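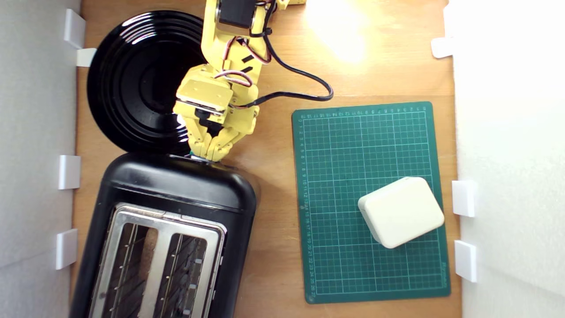

Ticket: Pleninlow sales brochure, brand green prints wrong
Status: closed (see last entry)
Owner: Tzu-hsuan Su
Client: Bondel

Reported
Client got the proofs of the Pleninlow brochure this morning. Logo green fine on the website, fine on the hoarding artwork, dull and greyish on the brochure cover. Inside pages ok. They want it sorted before the Emville presentation centre opens in July.

Tried so far
Re-exported the PDF with the same preset. No change.
Swapped the logo on the cover for the one off page 5. Better but edges look rough, turns out page 5 is using a low res PNG from the old pitch deck. Put it back.
Asked Hijazi (printers) which profile they run for the cover stock. Waiting.

9:40 am
Hijazi came back. Cover is uncoated, inside is coated, and they got one profile for both from us. So thats half of it. Sent them a separate cover file, asked for a fresh proof on the real stock.

11:15 am
Other half is the swatch itself. Master file has two greens both named Pleninlow Green. One is 70 cyan, the other 82. Cover linked to the 70. No idea when the second one crept in, probably the rename in spring when the neighbourhood went from two words to one.

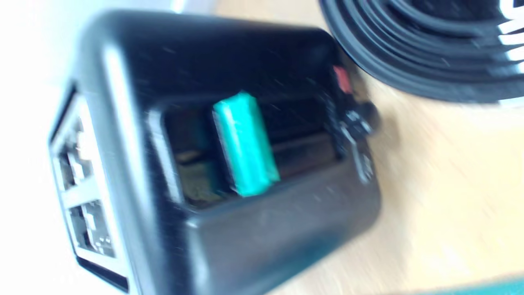
Brand green needs one value and one name, so I've deleted the 70 swatch and relinked the cover, the floor plan folder and the site map. Checked with Bondel by phone what they think the colour is meant to be, as the guideline PDF just says "fresh, lakeside" which is no use to a printer. They don't want it drifting too blue. The block inside the black case in the photo is a bright teal-green, and that's further toward teal than anything they'll sign off for this one. Ours stays a leaf green. Have written that into the guidelines with the 82 value beside it.

2:30 pm
New cover proof in from Hijazi. Colour good. Tagline has shifted down a hair, fixed in the layout, not a printer problem.

Still to do
Relink the 17 suite cards, they pull from the old libary
Replace the PNG on page 5
Send Bondel the updated guidelines

4:50 pm
All three done. Bondel approved by email. Closing.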